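Season ticket transfer stuck on "pending": my running log
April 11, 2023
By Leif Ragnarsson

Right, I'm putting this in the supporters' help section so anyone else with the same problem can find it. I have two season tickets at Sturnton (mine and my brother's, block C) and since the club moved everything over to the Mendeo app I haven't been able to pass his seat on to anyone when he's away. It goes to "pending" and sits there. We had a cup replay coming up and I'd promised the seat to a mate from work, so I was getting a bit twitchy!

First thing I tried was the obvious stuff. Logged out, logged in, deleted the app, put it back on. Same again. The transfer showed up on my phone, my mate got the email with the link, he tapped it and got "Error 545, this ticket is not available". I tried sending it to his wife's address instead and she got the very same message. So it wasn't his phone.

Then I rang the ticket office and was number 126 in the queue, which is a lot for a club our size, but the replay had gone on sale that morning so fair enough. The lad I got through to was very nice and opened ticket 823 for me. He asked me to try it from a proper browser with the app closed, which I did that evening.
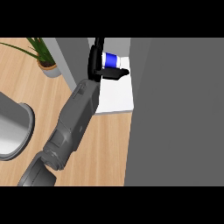
The browser got me further. On the website you can see a little history under each seat, and my brother's had a transfer on it from last September, the league game against Akon, when he was meant to give it to our nephew and then went himself. It had never been accepted and never been cancelled. So the seat was still being held out for somebody, a bit like that gripper with its little blue and white thing just over the white counter, and the system wouldn't let me offer it to anyone else till that was sorted. You can't see any of this in the app, by the way, only on the website.

I pressed "recall" on the old one and got a spinning wheel, then nothing. Tried it 3 times. Sent a screenshot in on the same ticket and had a reply the next day from Thoroddsen in the ticket office, who cleared it at their end and told me to wait an hour before trying again. I waited an hour and ten, made a new transfer, and my mate had the seat in his app before the kettle boiled.

If you're stuck on 545, check the history on the website for every seat on your account, old games included. I've asked them to leave the ticket open until the next home game, as I want to be sure my brother's seat comes back to him properly afterwards.

Recent in Tickets and Matchday
Turnstile won't read my phone in the rain
Moving a junior season ticket up to adult
Away coach bookings: where did my confirmation go?
Changing the name on a block C seat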